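About Stevine

Small goods for the sink, the shelf and the side of the bath

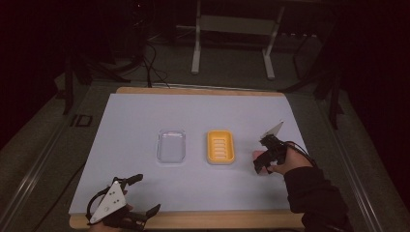

Who we are

Stevine is a small household goods company in Dalbridge, and we have been selling soap dishes, trays, caddies, hooks and little lidded boxes for long enough that some of our first customers now send their grown children to us. We are not a large outfit. There are a handful of us in the office and the packing room, a few more on Saturday-type hours when things get busy before the holidays, and a dog who belongs to the upholsterer next door but spends most of the afternoon with us.

The company was started by Hildegard Dreßler, who had worked for years in the bathroom department of a store that sold very handsome things that didn't drain. She will still tell you about the soap dish that finished her off. It was heavy, it was expensive, it had a pattern of leaves on it, and whatever bar you put in it was a puddle by the weekend. She went home one evening in April and began drawing dishes on the backs of envelopes, and the following spring she rented the front half of an old seed merchant's on Elness Street and put three of them in the window.

We are still on Elness Street. We have the back half now too.

What we make and sell

Most people find us through the soap dishes, so we'll begin there. The one we are fondest of is the slotted dish, a rounded rectangle with a raised rim and a row of slots across the floor so the water has somewhere to go. It comes in white, slate, sage and a yellow-orange that Hildegard picked and the rest of us argued against, and which has outsold the other three in most years since. (She has been very gracious about it. She has only mentioned it every spring.)

Then there are the trays. Our plain clear tray has rounded corners and a low rim, and it is the sort of thing you buy for one purpose and end up using for six. People write to tell us where theirs have landed: under a dripping plant, beside the bed for rings and earplugs, in the drawer with the batteries, on the hall table for keys, in the fridge under the leaky jar of pickles. We sell the tray as a partner to the soap dish, and the two look well side by side on a counter or a windowsill, but we would guess that half of them never see a bathroom at all.

After the dishes and trays come the things that grew up around them. There is the Rao range, our line of deeper caddies and toothbrush stands, which was named after the street where Hildegard had her first apartment. There are the hooks, which stick, and the other hooks, which screw. There are the lidded boxes for cotton balls and hair ties, a squeegee we are quietly proud of, and a bath shelf that took us four tries to get right. Altogether the catalog runs to 37 products, and we try hard to keep it there. When a new one comes in, an old one generally has to go, and the meetings about which one can get long.

The work table

If you come to visit (and you are welcome to, the kettle is nearly always on) you will probably end up at a table. We have always done our thinking at tables. Hildegard's view is that you can't judge a dish on a shelf or on a screen, you have to set it down in front of you with nothing much else around it and look at it from above, the way you'll see it every morning of your life when you are half awake and reaching for the soap.

So that is how we look at things. We lay down something pale and plain, put the pieces on it next to each other, and leave them a while. You would be surprised what shows up. A rim that seemed fine by itself looks thick beside its neighbor. Two pieces meant to be a pair turn out to have corners with a different roundness to them, and once you have seen it you can't stop seeing it. The clear tray went back twice over its corners. The slotted dish had its slots the other way at first, running the long way, and it was Eleni Petek who turned a sample around and said they ought to go across. We tried it with a wet bar and she was right, and they have gone across ever since.

After the looking comes the handling. We pick things up with soapy fingers, we put them down on tile and on wood, we stack them, we drop them, we leave them in the staff bathroom for a month and see who complains. Every design spends at least 430 hours in somebody's home before we put it in the catalog, and we ask for grumbles as well as praise. The grumbles are more use. One of our testers wrote two full pages on the squeegee handle and we changed nearly all of it.

The people

Hildegard Dreßler founded the company and still draws most of the new pieces. She comes in later than she used to and stays later than she should. If you have had a handwritten card in your parcel, it was very likely from her.

Madhu Bhatia runs the business side, which means the orders, the wages, the rent, the shipping rates and the phone calls about the shipping rates. Madhu joined us for six weeks to sort out a filing cabinet and that was eleven years ago. The filing cabinet is in good order now, more or less.

Eleni Petek looks after product development. She trained as a potter and has strong feelings about rims. She is also the person to write to if you have an idea for something we ought to make, and she does answer, though it may take her a couple of weeks in the busy season.

Hauke Reuter is in charge of the packing room. Before Hauke we wrapped everything in far too much of everything, and a single soap dish used to go out in a box you could have kept a cat in. He redesigned the cartons so that a dish and a tray nest together snugly with one folded sheet of paper between them, and we went from five sizes of box to two. Our breakages went down as well, to the great relief of Madhu.

Essam Lahlou answers your letters and emails, and takes the calls between nine in the morning and four in the afternoon. He has been here long enough to recognize a dish from a description over the phone, including ones we stopped making years ago, and he keeps a shelf of odd spares for people who need just one more to match a set. It's always worth asking him.

How we like to do things

We like things that rinse clean. Before a piece goes into the catalog we check that you can get a cloth or an ordinary brush into every part of it, and if there is a corner that collects gunk we go back and open it up.

We also like to keep a design going. Colors come and go a little, but the shape of the slotted dish has not changed since its second year, so a new one will sit happily beside an old one. We make it in runs of 2,000, and when a run is getting low we order the next. It isn't a very exciting way to run a company, but it does mean that when you crack one on the edge of the tub you can get another.

And we would like you to send things back if they don't suit. A dish that is too long for your ledge is no good to you, and we'd far sooner swap it than have it sit in a cupboard making you cross. The dimensions are on every product page, but we know how it is. We have all bought a thing without measuring.

Visiting the shop

The shop takes up the front room on Elness Street, with the packing room behind it and the office up a rather steep flight of stairs. Everything in the catalog is out where you can pick it up, and there is a working sink at the back where you're free to try the dishes with a real bar of soap. Children tend to go straight for the sink. There are towels.

We also keep a seconds basket by the door, with pieces that have a scuff or a slightly wrong color, at half price. The basket gets refilled in the morning and the good ones are usually gone by lunch, so come early if that is what you're after.

Parking on the street is tricky. The 911 bus stops on the corner and is much the easier way to get to us, and if you are coming by car, the lot behind the library is a five-minute walk and free for the first two hours.

Getting in touch

For questions about an order, a replacement or a spare, ask for Essam. For shops and hotels wishing to stock our range, ask for Madhu, who will send you the trade list and a sample dish and tray. Do mention which color you'd like for the dish - otherwise Hildegard picks, and you will be getting the yellow-orange.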